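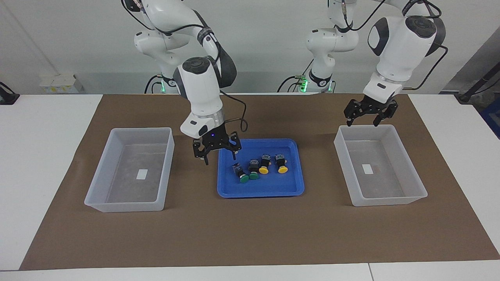 Bancada de separação: botões verdes e amarelos na bandeja azul, uma caixa translúcida de cada lado.

Pinça paralela de dois dedos Narnar P2
Ref. 608 | Disponível à unidade ou em par

Andei uns tempos a adiar esta página porque queria usar a pinça a sério antes de a pôr à venda, e não só abrir e fechar os dedos em cima da secretária (que é o que toda a gente faz no primeiro dia, eu incluído). Montei então duas, uma em cada braço, e pu-las a separar botões de pressão por cor: verdes para uma caixa, amarelos para a outra. Parece tarefa de escola, eu sei, mas diz muito mais sobre uma pinça do que pegar em cubos de espuma!

O botão de pressão é uma peça ingrata. O corpo é escuro e quadradão, a tampa é redonda e os terminais de metal ficam espetados do outro lado. Deitado na bandeja, nunca cai duas vezes na mesma posição. Se os dedos agarram pela tampa, a peça tende a rodar; se agarram pelos terminais, entortam-nos. O sítio certo é o corpo, e para lá chegar os dedos têm de descer entre peças vizinhas sem as empurrar.

O que comparei

Fiz o mesmo ensaio com a Narnar P2 e com a Plakwood Slim, que também temos em catálogo. Foram 22 passagens com cada uma, sempre com a mesma bandeja e o mesmo programa.

Narnar P2: 7 peças mal agarradas no total, quase todas quando dois botões estavam encostados. Fecha depressa e segura bem o corpo do botão. Os dedos são um pouco largos para o meu gosto.

Plakwood Slim: 10 peças mal agarradas. Os dedos mais finos entram melhor entre as peças, mas depois o botão escorrega na subida - e apanhá-lo fora da bandeja é uma chatice. Com pontas de borracha melhora bastante, só que essas compram-se à parte.

Para mim ganha a P2, com a ressalva de que quem trabalha com peças muito juntas deve olhar para a Slim com carinho.

Montagem

Entra directamente na flange do punho com quatro parafusos. Usei um calço entre a flange e o corpo da pinça para ganhar altura, e recomendo o mesmo a quem tiver caixas de parede alta, porque sem ele o punho fica a rasar o rebordo. O calço vem na embalagem.

O cabo merece uma conversa. Deixem folga no punho, mais do que vos parece necessário! Na primeira montagem apertei tudo com abraçadeiras, muito arrumadinho, e o braço começou a queixar-se assim que rodou a pinça para o lado. Agora deixo uma volta larga e solta e acabou-se o problema.

Superfície de trabalho

Forrei a mesa com papel kraft. O branco do tampo dava-me reflexos na câmara e o castanho resolveu isso por quase nada (e quando fica riscado troca-se a folha). As caixas translúcidas são mais traiçoeiras: o programa de visão às vezes não percebia onde acabava a parede. Acabei por fixar a posição delas no programa, sem depender da câmara.

Controlador

Testei com o Dabbas de dois canais, que comanda as duas pinças ao mesmo tempo. Com o Drevero também funciona, mas é preciso actualizar o firmware e definir a força de fecho à mão. Comecem por baixo e vão subindo - com a força no máximo marquei a tampa de um botão amarelo e fiquei com pena dele.

Na embalagem

Pinça com dedos padrão
Calço de montagem
Parafusos e chave
Cabo de ligação ao controlador

As pontas de borracha e o controlador são vendidos em separado.

Se tiverem uma peça esquisita e não souberem se a P2 a agarra, mandem-me as medidas pelo formulário de contacto. Gosto destas perguntas, e se tiver cá uma peça parecida experimento na bancada antes de responder.

Página actualizada em 11 jul 2021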